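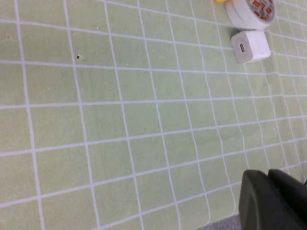 White grid lines on pale green.

Custgate Turnaround Log

Welcome! Custgate is a small, open set of records about what happens to an aircraft between landing and pushing back again: chocks on, bags off, fuel, catering, cleaning, bags on, doors shut. If you have ever sat at a gate wondering what the hold-up was, you'll enjoy poking around in it.

Last updated: September 22, 2024

What's in it

turnarounds.csv has one row per aircraft visit
tasks.csv has one row per ground task, with start and end times
reasons.csv lists the delay reasons, in plain words

The log covers 100 turnarounds at Zarberg airport, all on narrow-body jets, worked by 8 ground crews over 22 days in February. Times are local and kept to the minute.
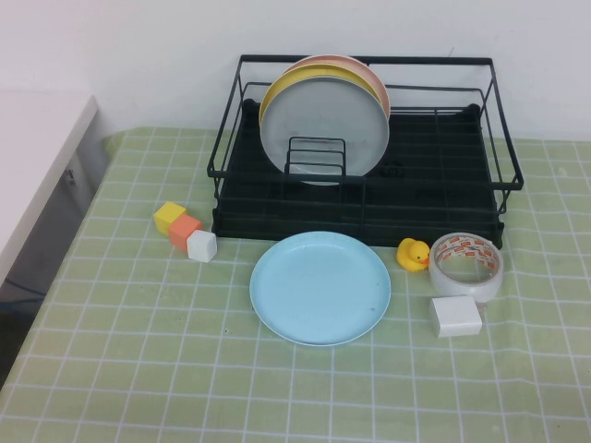

Black wire dish rack at the back of the table.

Getting started

Unzip the folder and open turnarounds.csv in any spreadsheet. The visit_id column joins all the tables together. Start with the fuelling times, they're great fun to plot against the catering ones!

Blank end times mean the task was never signed off. Please don't fill them with zeros or your averages will go very odd.

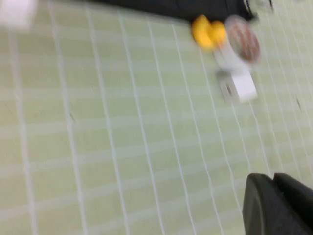 De-icing has its own column because it can swallow a whole schedule on a cold morning. It is recorded in minutes, and a visit with no de-icing is marked "none".

Known problems

Two visits share the same stand and overlap on paper. We think a tow was missed out, so both are flagged in the check column.
Crew letters were reshuffled halfway through. Use crew_id for anything that follows a crew over time.
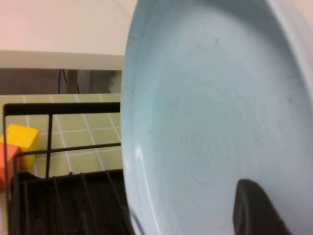 Late bags are counted under loading, even when the belt was to blame. We'd love to split these in the next release, and ideas are very welcome.

Licence and credit

Free to use and share, please credit "Papadopoulos, Custgate Turnaround Log". The next batch, from Weltimwood, is being typed up now.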